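PRESS RELEASE
Gramstead, 1/1/25
For immediate publication

Colia opens its clothes repair and exchange service to all households in Gramstead

From today every household in Gramstead can send clothes for repair, or exchange them for others, through Colia. Until now the service was open only to the families of the Bratu district, where it started in October with a trial. The trial is now finished and the company has decided to continue, with the same prices and with a larger workshop.

Colia is a small company which collects worn clothes from the home, repairs what can be repaired and brings everything back washed and folded. Clothes which the household does not want any more can be given in exchange for points, and the points can be used for other clothes from the Colia store room. The service takes shirts, trousers, dresses, children's clothes, pyjamas and bed linen. It does not take shoes, leather or wedding dresses.

During the trial 79 households used the service, and together they sent 1,000 pieces. The most common repair was a seam which had opened under the arm. After this came missing buttons, broken zips and holes at the knee of children's trousers. A smaller number of pieces could not be saved, and these were cut into cleaning cloths and offered back to the owners without cost.
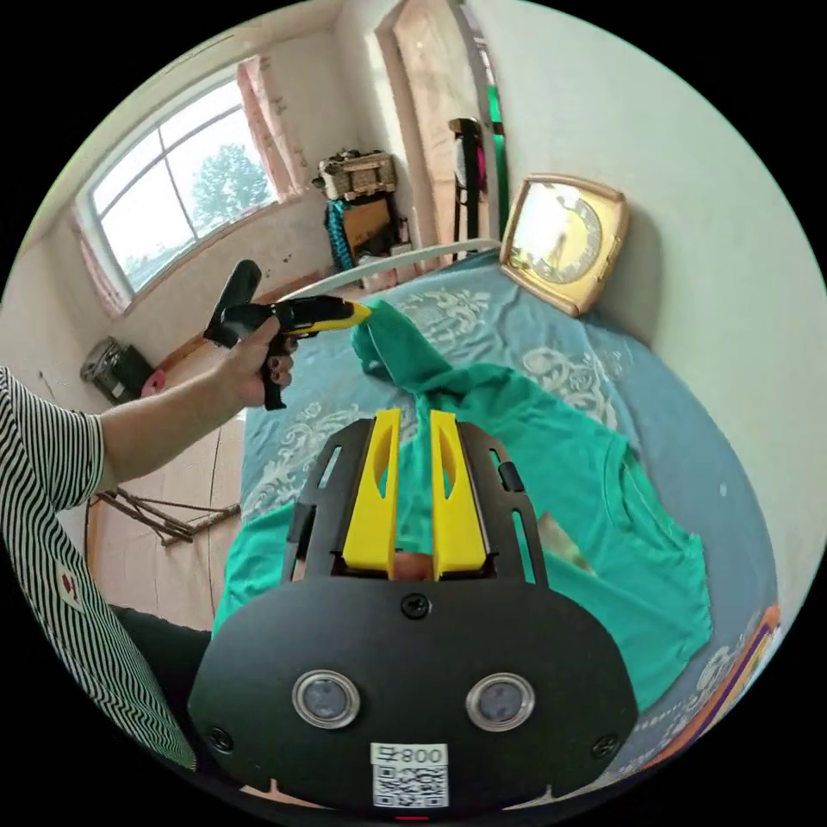 The price was the first thing one customer in Bratu asked about, and she told us that she had expected to pay more for the repair of a coat lining than for a new coat. She added that the waiting time was longer than she would like, and that in winter a person with only one coat cannot be without it for so many days.

We have taken this remark seriously. From today, coats and school uniforms go to the front of the work list, and they are returned within two working days. All other pieces are returned within eight working days. If a piece needs more time, for example when a special zip must be ordered, the household receives a message before the work begins and can ask for the piece back as it is.

The new workshop is in the former Gralov button factory, on the ground floor. It has better light than the old rooms in Bratu, and there is space for a counter where people can bring their clothes by hand if they prefer not to wait for the collection. The old rooms will remain in use as a store room for the exchange. The address for letters does not change.

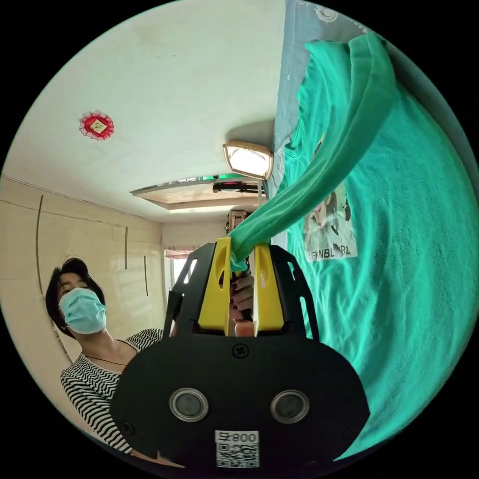

HOW THE SERVICE WORKS

A household asks for a collection by telephone or at the counter. Colia then delivers a cotton bag with a paper form. On the form you write what is in the bag and what is wrong with each piece. It is not necessary to know the correct words – "hole near the pocket" is enough. Please wash the clothes before you put them in the bag, and please look in the pockets.

When the bag arrives in the workshop, each piece is looked at and a price is given. Nothing is sewn until the household has agreed. Simple repairs, such as a button or a short seam, have a fixed price. For larger work the price depends on the time. Thread and ordinary buttons are always included.

For the exchange, clothes must be clean and possible to wear, but they do not need to be modern. Points are given according to the type of piece and not according to the brand. A child's jumper gives the same points if it comes from the market or from an expensive shop. Points do not expire and can be passed to another household.
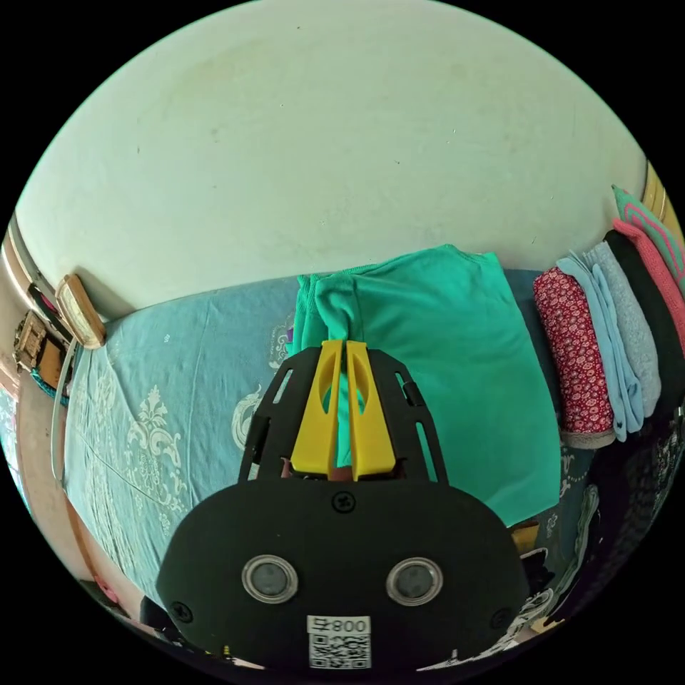

One reader of our monthly letter wrote that this rule about brands is fair for children's clothes but not for adults, and that she would keep her good wool skirt at home if it brings the same points as a thin one. We understand this opinion. The rule for adult clothes will be looked at again in October, when we have the experience of more households. Until then it stays as it is, and nobody is obliged to exchange what they would like to keep.

Together with the opening, Colia publishes a short leaflet about the care of clothes at home. It explains how to read a washing label, how to store wool in the summer and how to sew on a button so that it stays.

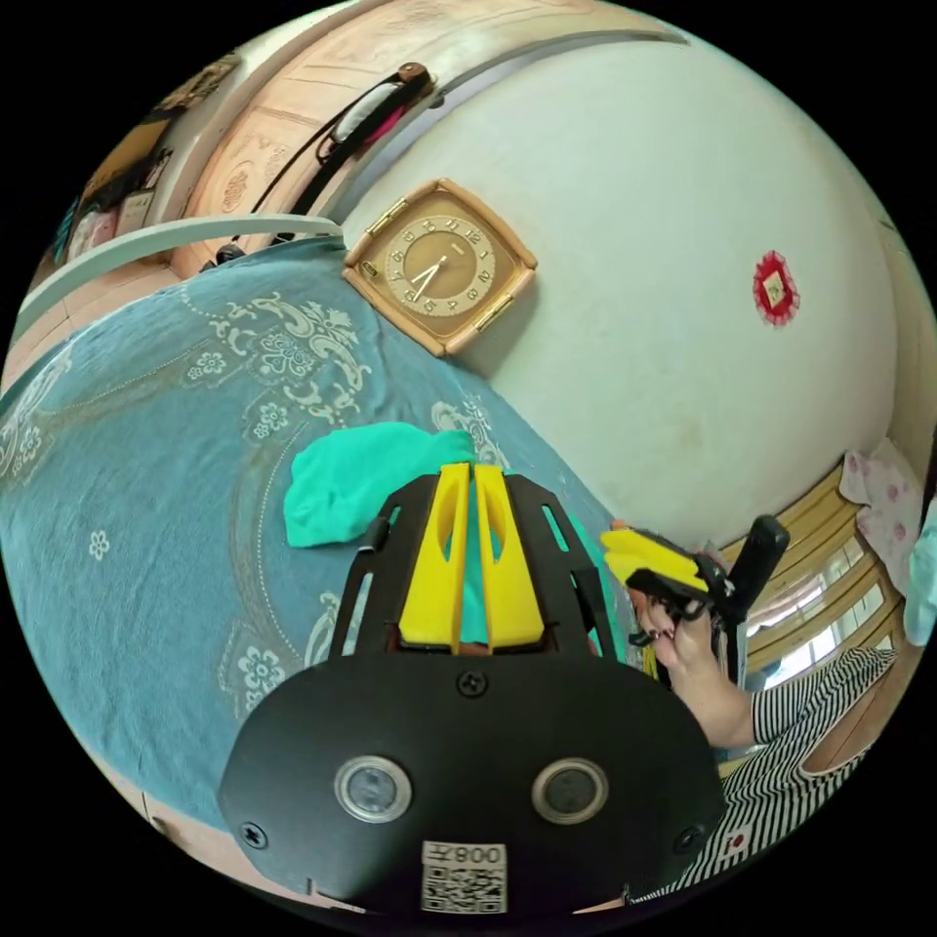 The leaflet has also a page about small openings in clothes, and this page was the most difficult to write. People often believe that every hole must be closed, but a buttonhole, or the opening for a cord at the waist, needs only a firm edge. The shape to remember is a simple oval, like the cutouts near the top of the yellow fingers in the photograph, with no sharp corner where a tear can start. For a worn buttonhole we recommend to sew around the whole edge with close stitches, and to do the two ends twice. Use a thread of the same thickness as the old one. The leaflet is free at the counter and is put in every collection bag.

The counter in the Gralov building is open on working days, in the morning and in the afternoon, and is closed for lunch. Collections in the outer parts of Gramstead are made once a week, and the list of streets hangs at the entrance. Households which took part in the trial keep their points and do not need to register again.

Questions from newspapers and radio can be sent to the Colia office in Bratu. Visits to the workshop are possible by agreement.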